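Kettle: belt threading demonstrations, Urdale robotics club

Last edited August 19, 2020 by Joris Martens

Contents
Summary
What is in the archive
Task definition
How episodes were recorded
Directory layout
Fields
Labels
Splits
The workspace
Known problems
Baseline
Changes
Use and contact

Summary

Kettle is a set of 225 teleoperated episodes recorded by members of the Urdale student robotics club as the practice set for our entry in the Drangate assembly challenge. Each episode is one attempt at the belt subtask: bring a flexible belt into place on a pair of pulleys and leave it seated on both. The arm is driven by a person throughout. There are no autonomous runs in this release.

The set was made to answer a narrow question for the club, which was whether a small imitation policy could learn the final approach well enough to be worth entering. It may be useful to other student teams working on the same board. It is too small and too uniform for general claims about handling soft parts.

The name is the name of the arm. The software that records the data is called Kilach and lives in its own repository. You do not need Kilach to read the files.

What is in the archive

225 episodes, each with one fixed camera stream, joint positions, joint commands, gripper opening and a text label file. Episodes are of different lengths. Recording starts when the operator presses the pedal and ends when the pedal is pressed again, so the first moments of many episodes show an arm that is not moving. These were left in. If your training code is sensitive to idle steps, trim them with tools/trim_idle.py, which cuts on commanded motion and ignores the camera stream.

Audio was never recorded. Nothing in the archive identifies operators by name. Operators are given as op1 to op6.

Task definition

An episode starts with the belt in one of 2 start conditions.

hung: the belt is already on the upper pulley and hangs down near the lower one.
loose: the belt lies on the tray below the board.

The operator works until the belt is on both pulleys, or gives up. A belt counts as seated when it stays on both pulleys after the gripper has opened and backed off. Turning the pulleys is not part of the task here, although it is in the full challenge. A belt that is on both pulleys but twisted is labeled as a failure. Early drafts of the labels treated twisted belts as successes and anyone holding a copy of those drafts should discard it.

How episodes were recorded

Six operators, all club members, took turns. Each had a warm-up of as many unrecorded attempts as they wanted. The operator holds a leader arm with the same joint layout as the follower and watches the board directly, standing to the side. Operators were allowed to look at the camera preview and some did. This means the camera stream does not always contain what the operator was using to make a decision, particularly when the gripper body is between the lens and the lower pulley.

The follower and the camera run at 30 samples per second. Both are stamped by the same computer on arrival. Stamps are therefore arrival times and include transport delay. We did not measure the delay per sample. If you need tight alignment, use the sync episodes in extras/sync, in which the gripper is opened and closed sharply against a stop.

Gripper opening is stored as a fraction, 0 for closed and 1 for open. It is the commanded carriage position read back from the servo. It is not a measurement of the distance between the fingertips, and the fingers flex under load.

Directory layout

kettle/
 README.txt
 LICENSE.txt
 episodes/
 ep_0001/
 video.mp4
 joints.csv
 label.txt
 ep_0002/
 ...
 splits/
 train.txt
 holdout.txt
 extras/
 sync/
 calib/
 cad/
 tools/
 trim_idle.py
 check_archive.py
 plot_episode.py

Run tools/check_archive.py after unpacking. It compares checksums and prints the name of any episode that does not match. It needs Python 3.6 or later and nothing else.

Fields

joints.csv has one row per sample and the following columns.

t: arrival time in seconds from the start of the episode
q1 to q6: measured joint positions, radians
c1 to c6: commanded joint positions, radians
g: gripper opening, 0 to 1
gc: commanded gripper opening, 0 to 1
pedal: 1 while the pedal is down, otherwise 0

Joint numbering starts at the base. Signs follow the drawing in extras/cad/joints.pdf. Joint 4 was mounted the wrong way around during the first recording sessions and corrected later. The values in the released files have been flipped so that all episodes agree with the drawing.

Labels

label.txt contains plain key and value pairs.

start: hung or loose
operator: op1 to op6
result: seated, unseated, twisted, dropped or abandoned
regrasp: yes or no
note: free text, often empty

Results were entered by the operator right after the episode and checked by a second member against the video. Where the two disagreed, the second label was kept and the first was moved to the note. The regrasp flag was set from the gripper trace with a threshold and then corrected by hand. It is the least reliable of the labels.

Splits

holdout.txt lists 30 episodes. Everything else is in train.txt. The holdout was drawn by operator and start condition so that each operator appears in both files. This makes it an easy holdout. For a harder test, train on five operators and hold out the sixth. We have no preferred choice of operator for this.

The sync episodes are in neither file.

The workspace

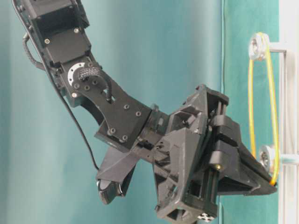 Belt episodes are the part of the challenge where finger shape mattered most to us, and the current gripper was redrawn for them. The body is 3D printed, and the finger carriages slide on linear guide rods. Its fingers are black wedges, and the right one can be put inside the yellow loop with its tip just beside the lower pulley, at the cost of hiding part of that pulley from the camera. A policy that relies on seeing the lower pulley will lose it at this stage. We tried cropping tightly around the two pulleys and got worse results than with the full view, probably because the arm links carry useful information when the fingertips are occluded.

The teal backdrop was chosen for contrast with the belt and the arm. It is cloth, it has folds, and the folds are not in the same place in every session. Treat it as a weak nuisance variable. Do not use it as a session label, although a network with enough capacity can probably do so.

Lighting is diffuse. Exposure and white balance were locked at the start of each session and not between sessions. There is a small color shift across the set as a result. Reflections on the metal pulleys are faint in most episodes.

Camera intrinsics are in extras/calib/intrinsics.txt. The transform from camera to arm base is in extras/calib/extrinsics.txt and was estimated once. The camera mount was bumped during recording and put back by eye. Episodes recorded after the bump are listed in extras/calib/after_bump.txt, and the transform should be considered approximate for those.

Known problems

ep_0061 and ep_0062 have dropped video frames. The joint data is complete.

In the loose condition the belt sometimes starts partly outside the view. The start label is still correct.

op3 habitually closes the gripper before pressing the end pedal. A model trained on op3 alone will learn to do this.

The arm cable was rerouted partway through. It pulls slightly on the wrist in the older episodes, visible as a steady offset between q5 and c5. No correction has been applied.

Fingertip pads were replaced when worn. Replacement was not logged.

Baseline

The club baseline is a small convolutional encoder followed by two fully connected layers that predict the next joint command from one image and the current joint state. It handles the hung condition some of the time and has never completed the loose condition. We are not publishing a success rate. The test runs were done on different days with different pads and were not recorded in a way that would let anyone check them. A proper evaluation is planned for October, when the club has the bench again.

Training code is in the Kilach repository under examples/kettle. It is provided as is and is not tidy.

Changes

Release 2
Twisted belts relabeled as failures.
Joint 4 sign made consistent.
Sync episodes moved out of episodes/ and into extras/.
after_bump.txt added.

Release 1
First upload, club members only.

Use and contact

Data and labels may be copied, changed and redistributed with credit to the Urdale robotics club. The CAD files in extras/cad are under the same terms. Teams entered in Drangate may train on this set, but check the current rules on outside data before you submit.

Report label errors through the issue tracker. Give the episode number and the time in seconds. Corrections are collected and applied at the next release, so the files under a given release number do not change. Other questions go to Joris Martens through the club page.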